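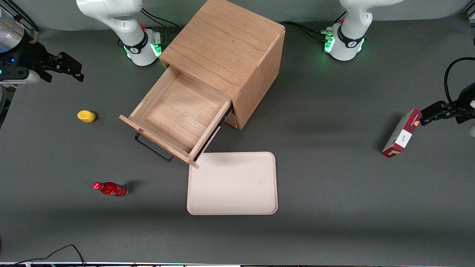
Two-arm station with the drawer cabinet open and the cream tray set below it.

Workshop Tips: Preparing a Table for the Drawer Exercise

The following guidance is issued to student teams of the Bataineh Robotics Club for the October project. It applies to any team using the two-arm station and should be read before the first booking.

Clearing and wiping the table

Wipe the surface with a barely damp microfiber cloth and dry it at once. Spray cleaner must go on the cloth, never on the table. Matte surfaces hold fingerprints, and a smudge near the pick area may confuse a vision program that was tuned on a clean table.

Placing the cabinet

Set the cabinet well back and open the drawer by hand to its full travel before any program is run. Teams should check that the handle clears the table and that nothing stands in the drawer's path. A drawer that sticks may be eased with plain candle wax rubbed along the runners. Do not use cooking oil, which collects dust and stains bare wood.

Felt pads under the cabinet should be avoided, as they allow it to slide when the drawer is pulled. A square of rubber shelf liner holds it better.

Choosing objects

Light cartons, small bottles and soft items are suitable for practice. Bottles must have the cap fully tightened. Cartons should have firm corners; a crushed end can be squared by folding a strip of card inside the flap. The limit for any single object at this station is 800 grams.
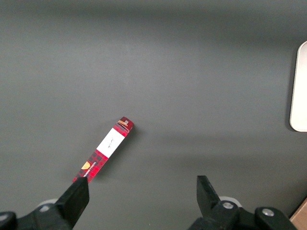

A plaid carton on the table, at the gripper's left finger.

Working with long cartons

A long carton lying at a diagonal is harder to grip than it looks. The fingers should close across the narrow width, near the middle of the length — a grip at one end lets the other end drop. Teams should write the approach for one angle first and add others only when it has succeeded in 12 consecutive attempts.

Printed patterns also deserve attention. A bold plaid can break up the outline of a box in the camera view. Adjust the lamps before changing the code.

Cables and closing down

Run loose cables away from the drawer and secure them with hook-and-loop ties. Adhesive tape leaves a residue that takes roughly 16 minutes to remove with rubbing alcohol. At the end of the session, return all objects to the bin, close the drawer and enter the booking number in the log.

Questions may be addressed to Delphine Zamora, project instructor. The station is open to teams on Saturday from 9 a.m.

Comments (4)

Rasha Darwish
The candle wax worked on our kitchen drawers as well. Does it need to be redone every year?

Delphine Zamora
Once a year is sufficient for most drawers. Brush out the old wax first.

Ziad Haddad
We lost a whole afternoon to a box with a checked print. Moving one lamp fixed it.

Diệp Âu
Is the shelf liner kept in the supply cupboard or do teams bring their own?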